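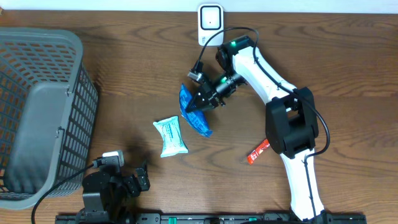

I went to Cidumbridge for the basket weavers' open day expecting to be home by lunch, and I was there until they were stacking the chairs. If you've never been, it's the sort of town you drive through on the way to somewhere with a beach, and I'd driven through it for years without stopping. A friend who knows I can't walk past a second-hand basket without buying it sent me the flyer, and off I went with a thermos and far too much cash. I should say that at home I'm a grey plastic basket person like everybody else, the kind with rounded corners, walls made of little rectangular holes and a handle slot moulded into the rim. I'd never given that shape a second thought. By the end of the day I'd learned enough about rims and handles to bore my whole family, and you're about to get the same treatment!

The open day is held at Perron, which used to be a wool store and is now the workshop and shop for the weavers. It's a big draughty building with a tin roof and the most beautiful light coming down from the high windows. Parking was on the grass out the back (wear proper shoes, it was boggy near the gate). Entry was a gold coin, and they stamp your hand with a tiny willow leaf that took me two days of scrubbing to get off.

First stop was the soaking shed. Willow has to be soaked before you can bend it, and they do it in old bathtubs and cattle troughs lined up along a wall, with bricks on top to stop the bundles floating. The smell is wonderful – a bit like wet tea leaves and a bit like a creek in winter. The woman running the shed said the thick brown rods with the bark on can need more than a week, while the stripped white ones are ready in an hour or so. She let us bend one straight from the dry rack and it snapped like a breadstick, then gave us a soaked one and I tied it in a knot. I kept the knot. It's on my windowsill.

Most of the willow comes from a farm called Rurden, out on the river flat, and they'd put on a minibus for anyone who wanted to see it. I very nearly didn't bother because there was a sausage sizzle starting, but I'm so glad I went. The rows are cut right back to the stump every winter and by the end of summer they're over your head again. We had them cut and bare, which sounds dull, but the colours of the bundles leaning on the fence were something else: orange, a purple so dark it was nearly black, a yellowy green. The farmer told us which one was hardest to grow and I wrote it down on my hand next to the stamp, then washed it off at lunch like a goose.

It was freezing out there, by the way. The wind comes straight up the river and there's nothing to stand behind. Take a beanie.

Back at Perron I finally got my sausage (onions a bit pale, no complaints otherwise) and went in to watch the demonstrations. There were two going at once, at opposite ends of the hall, so you had to choose. I picked the one on laundry baskets and I'd choose it again. The weaver started with the base, a cross of short thick sticks, and worked outwards so fast I kept losing track of which rod was going where. She talked the whole time. A good laundry basket, she reckoned, is all in the border, that thick plaited bit around the top, because that's where people grab it when the handles are on the wrong side. The woven walls breathe, so damp towels don't go sour on the bottom, and I thought of all those little holes in mine at home doing the same job for a fraction of the price. I did ask her, a bit cheekily, what she thought of plastic ones. She said she has one for the pegs!

The museum corner was smaller than the flyer made out, but I liked it more than I expected to. There's a ledger open in a glass case showing an order for 1331 fruit baskets in a single season, all of them made by hand in a shed with one stove. Next to it was an eel trap, a baby's cradle, and a bicycle basket so battered it looked as if it had been through a hedge. The labels are typed and a few have curled up in the damp, so you have to crouch to read them. I'd love to see someone give them a bit more room. The cradle was half hidden by a rack of postcards.

Then there was the have-a-go table, run by a little outfit called Hovum that does weekend classes. You paid your money and got enough willow for a bread basket, plus a bodkin to borrow and a lot of patience. Mine came out with a definite lean. The girl next to me, who looked ten at the most, made a perfect round one and then politely fixed my border for me. My thumbs were sore for the rest of the week and I've booked the full class in August anyway, because apparently I've lost my mind.

The shop was where the cash went. I'd promised myself I would just look. I came out with a log basket that cost me 100 dollars, which is the most I've ever paid for something to put firewood in, and I don't regret it one bit. It creaks when you lift it – they all do that for the first few months, I'm told – and the dog is scared of it.

A few practical bits if you're thinking of going next year. The minibus fills up quickly, so put your name down as you come in. The toilets are across the yard and the path isn't lit, so go before it gets gloomy. The scones run out well before the tea does. The card machine at the shop was playing up all afternoon and there was a queue halfway to the door, so bring notes if you can. And leave more room in the boot than you think you'll need. I drove home with the log basket buckled into the passenger seat and the bread basket on top of it, shedding bits of bark all over the upholstery.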